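Help > Software > Planner and perception > Frequently asked questions

Updated 05/01/2018

These are the questions we receive most often about Holtasov, the control software for our tabletop arms, and about Gallow, the planner that comes with it. If your question is missing, please write to us at the address in the footer. We add new answers when we have them.

Which part of the software decides where the gripper goes?

Gallow decides. The perception module, Wiriya, gives it a list of objects with a position and a size for each. Gallow chooses one object and one target, and then it sends a path to the controller. The controller does not know what an apple is. It only knows joint angles and limits.

Do I need both camera views?

You can run with one view, but we do not recommend it for a crowded table. The fixed view is good for heights and for seeing how near the arm is to tall things. The view from the head is better for the flat position of small objects and for looking into open bins. Wiriya joins both before it gives the list to Gallow. If the two views disagree by more than 7 millimeters, the object is marked "unsure" and the planner will leave it for later.

Why does the arm stop above an object before it closes the fingers?

This is the approach pause. The arm goes to a point above the object, waits for one fresh position from Wiriya, and then goes down. You can make the pause shorter in the settings file (approach_wait), but please do not set it to zero. In February one of our users did this and the gripper went down on the old position every time.

How do I tell the planner that a box is an obstacle and also a place to put things?

Give it two roles in the table file. A closed box should have only the role "obstacle". An open bin can have "obstacle" for the walls and "target" for the inside. A plate is simple – it needs only "target", with a release height. We use 23 millimeters for shallow plates and it works well with light blocks.

Can it pick soft things, like bread or a sponge?

Yes, with the force limit. Choose grip level 2 for bread and level 5 for foam blocks. Fruit is more difficult because the skin can be smooth, so test it first with a slow lift.

My objects get confused with each other. What can I do?

First look at the colors. Wiriya uses color early and shape later, so a banana and a yellow cube can share one label when the light is strong. Turn on the option shape_first. It is slower, but the names become stable. If two objects touch, move them apart for the first scan. After that you can push them together again and the tracker will normally follow.

Is there a way to test a plan without moving the arm?

Use the dry run in Avo, our viewer. It draws the path over both camera views and shows in red each point where the distance to an obstacle is too small. Please note that Avo does not simulate the contact – a path can be clear and the grip can still fail.

What does a normal pick and place task look like on the table?

The task "purple block to pink plate" is the one we use in the tutorial. Food items, containers and other blocks share the table, so the planner has things to avoid.
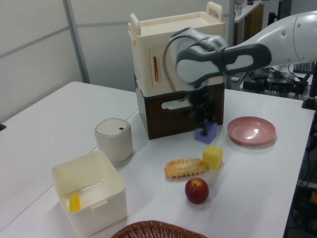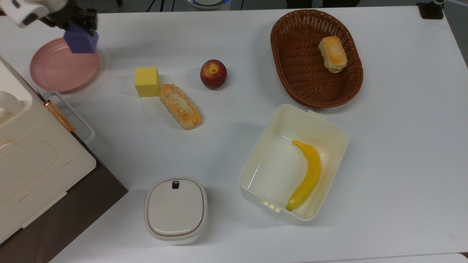
By Lamai Rungrueang, with corrections from Oranuch Luangrath

In the first view the gripper is down at the purple block, beside the stacked boxes. In the second view the block is between the fingers, just above the rim of the plate. For your own task, copy the tutorial file, change the object name and the target name, and keep the other values until the first dry run is good.

Contact: software help desk | © Holtasov | Back to top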